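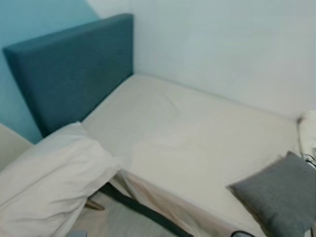
Sheet fit and pillow storage, bedroom at Gestdale
01/01/2023
Notebook 55, continued. Own notes, copy to Hortensia Zapata.

Purpose: decide how the bedding is to be parked while the bed is stripped, and whether the cream fitted sheet stays in use. Kadir Canpolat asked for the second item after the February measurements, which were taken on the old mattress and no longer apply.

Sheet. Fitted, cream, no label left. Shallow wrinkles remain in the middle and toward the near edge. I pulled on the corners by hand until the elastic would take no more and stopped there. Loose fabric hangs over the near side. For a depth check this makes the near side useless, so measure at the foot. Abelardo's note says to tuck the surplus under the mattress. Disagree: tucking moves the creases to the middle, and then we argue about the middle. Leave it hanging and write it down.

The headboard stays against the turquoise wall. Padding to be brushed along the weave only. No solvent until the Widmer sample comes back.

Parking. The old procedure put everything on the floor mats. Pascual Zúñiga objected to lint, correctly. Molded chairs are the obvious replacement: smooth shell, nothing to snag, wipes down with a cloth. Open question is overhang.
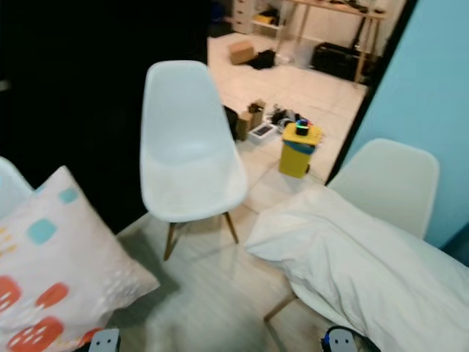 Overhang depends on how the pillow is laid and hardly at all on which chair is used. Laid across the seat, a large pillow does not sit down into the scoop. The white one has a corner projecting over the floor and long diagonal creases running to it. Acceptable for a short wait. For anything overnight the creases are a nuisance and the corner is in the walkway. Mark as "temporary only" in the procedure.

Leaning is better. Long edge to the backrest, weight on the seat, surplus length out to the side away from the door. The lower corner still droops toward the front of the seat, but it stays clear of the floor. Try it with the printed cover first, as the pattern makes any slip easy to spot: pick one of the orange-red shapes and note where it is against the rim of the shell.
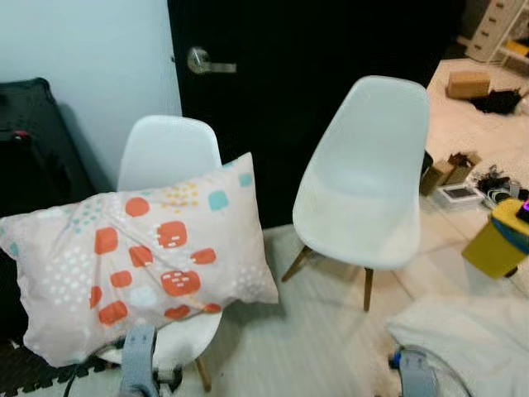
Keep the chair by the door free if possible. Emiliano wants it as a second parking spot, but then the lever handle is awkward to reach with full arms. My preference is one item per chair and the remainder on the bed.

Gray cushion: cover is softer than the others and takes wrinkles easily. Grip it near the corners, keep it off the chair rim, set it down flat. Inspect the seam on both sides before it goes back. Catalog number 234 in the Mindville list, although the list calls it "charcoal" and it is a pale slate. Correct the list.
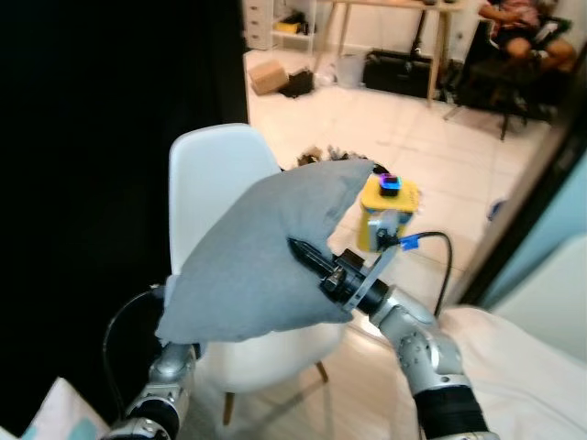 Gray cushion held diagonally in front of the chair, upper corner raised.

To do:
– rewrite step 4 of the parking procedure (leaning, long edge to backrest)
– ask Hovevmont for the mattress depth in writing
– foot-end measurement, repeat after the next wash
– Widmer sample: chase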